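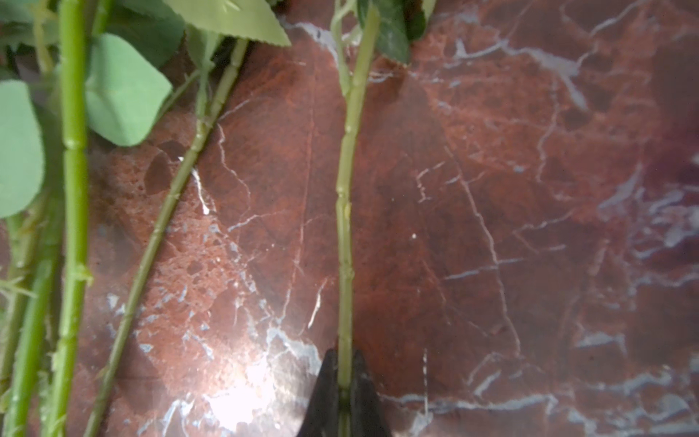 The Report on the Introduction of Mechanical Handling at the Pesora Works was due on the Tuesday, and on the Monday evening it still had no third section. Sabina Kolář had been appointed its author in December, on the grounds that she wrote clearly and had no known opinions. The first section dealt with cost. The second dealt with output, and stated that in its first month the arm had placed 2,944 stems of artificial roses without a recorded injury to any person. She had watched it that afternoon on the marble slab, its black fingers closed on the lower end of a pale green stem while others lay to the left, one of them bearing thorns. The third section was to be headed "Effects upon Staff", and beneath the heading she had so far written the word "The".

She took her notebook down to the arranging room at ten minutes to six. Ching-wen Tsang was at the long bench, wiping her hands on a cloth.

"I am required to ask whether your duties have changed," said Sabina.

"You have seen that they have."

"I am required to have it from you."

Ching-wen folded the cloth. She had been employed at Pesora as an arranger, first class, a grade which had existed under the old owners and which the Claltetti company had kept when it bought the works. An arranger, first class, selected stems, bent them, and set them in the vase. She was now described on the rota as an attendant. An attendant laid out the stems, watched the arm take them up, and pressed a yellow key when it took up two together.

"It takes up two together when the thorns catch," she said. "I used to shake them. One shake, from the wrist. I have told the engineer about it and he has written it down."

"Has your pay been altered?"

"No."

"Your hours?"

"I go home at six. Before, I went home when the order was finished."

Sabina recorded both answers. They were favourable, and she was conscious that they would look well in a table.

"Is there anything you wish to have included?"

Ching-wen considered the question for some time. Across the room the arm had been put to rest for the night, and the light over the slab had been left on.

"My hands are better," she said. "You may put that. The thorns are only plastic, but after a hundred stems you feel them. In the winter I wore plasters on three fingers. Romana Sýkora wore them on all ten, and called them her gloves." She paused. "And you may put that Romana has gone to Dispatch, and Štěpánka Oravec has gone to Dispatch, and that I eat my dinner with the radio."

"They were offered the transfer. I understood that they were content with it."

"They are content. Štěpánka likes the lorries. I am telling you about my dinner."

Sabina wrote "dinner" and underlined it, and then did not know in what form it should go forward. The approved headings were Pay, Hours, Safety and Grade.

On the end of the bench stood a vase of roses which had not come from the arm. The stems leaned a little to one side, as if somebody had just opened a door on them, and one leaf had been turned so that its paler face was outward.

"Is that for an order?" Sabina asked.

"It is for the shop at Pirnard. They asked for one done by hand, for the window. They will pay 100 more for it." Ching-wen moved the leaf slightly and moved it back. "Mrs Ondrejka approved it. She says there may be others. She says there may not."

Zuzana Ondrejka, as Manager of Works, had set a limit of four pages on the report. Sabina returned to her office and completed the third section shortly after eight. Under Pay she entered "No change", and under Hours "Reduced". Under Safety she wrote that injuries to the fingers had ceased, and she took some care over that sentence. Under Grade she set out the position of the arranger, first class, and recommended that the title be kept on the rota, with one afternoon in each week reserved for work by hand.

There remained a space of five lines at the foot of the fourth page. She typed a further heading, Meals, and wrote beneath it that the arranging room and Dispatch at present stopped for dinner at different times – the one at noon, the other at one o'clock – and that the author knew of no reason why this should continue.

She read it through, corrected a comma, and placed it in the tray for the morning.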